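Clubs > Engineering > Surgical Robotics Club > About us

Print this page | E-mail this page

About us

Hi, and welcome! I'm Senyo Ackah, and I run the Surgical Robotics Club at Brunholm along with whoever answered my messages over the summer (thank you, all of you). We're a student club for people who like robots, people who like surgery, and the fairly large crowd who like one of those and are a bit nervous about the other. I came in as a mechanical engineering student who couldn't thread a sewing machine, so please don't rule yourself out.

The club began with six of us sharing one bench and a very old laptop. We have 125 members on the list now, spread over engineering, computer science, pre-med, nursing and a couple of brave souls from the textiles program, who tie better knots than the rest of us put together. You don't have to be good at math to join, and you don't have to write code, though you'll probably pick some up if you sit near the right people.

What do we do all term? Mostly we work on suturing. I know, that sounds like a tiny corner of a huge subject, but a stitch is a wonderful problem. You have to grab a curved needle at the right angle, push it through something soft that moves when you touch it, let go with one hand, catch it with the other, and pull the thread through with enough tension to close the gap. People train for years to do that well. Getting two instruments to do it, even with a person steering, teaches you more about wrists, joints and friction than any lecture I've sat through.
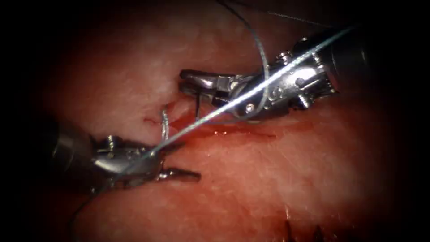
Handing the needle over is where most new members get stuck, and I still mess it up when I'm tired. The jaws have to line up, the thread has to stay out of the way (it never wants to), and you have to judge depth from a screen. So we start everyone on big loops of cord and a foam block, then go down in size. By the second month most people can get a needle through the foam and back without dropping it, and that's when it gets really fun!

After the basics you pick a project team, and you can switch if you don't like the first one. We have three running this year:

Porkura is our video team. They go through recordings of suturing frame by frame and mark where the needle, the thread and the instrument tips are, then train software to find them on its own. They have 1,991 marked frames so far and they would love some company. Thread is the hard part – it's thin, it shines, and it crosses in front of everything else.

Pasport is the skills program. Each member gets a little booklet with stamps for needle pickup, handover, single stitch, running stitch and knots. It started as a joke and now people get quite competitive over the stamps. The knot page takes the longest. Bring snacks.

Triệu is the build team, and the one I spend most of my evenings on. We're making a small cable-driven wrist that bends in two directions and ends in a pair of jaws. Version four has a lovely range of motion and a grip that would embarrass a clothespin, so version five is all about the grip. If you enjoy tiny screws, or finding tiny screws on the floor, come and see us.

We also enter a student competition every July. Teams get a set of stitching tasks and a time limit, and the judges look at spacing, tension and how much the material was tugged around. Last time out we scored 146 points, our best so far, and lost most of the rest on one knot that came undone while the judge was looking at it. I've forgiven everyone involved, including myself – it was my knot.

Our first meeting of the year is on 8th September, in the lab at the end of the engineering hallway. Come for the demo, stay and try the foam block, ask us anything. There's no fee and no test, and you don't need to bring any tools. Closed shoes, please, and tie back long hair if you want to use the build bench.

If you can't make the first one, just turn up to any other. Someone will find you a seat and a needle.

Print this page | E-mail this page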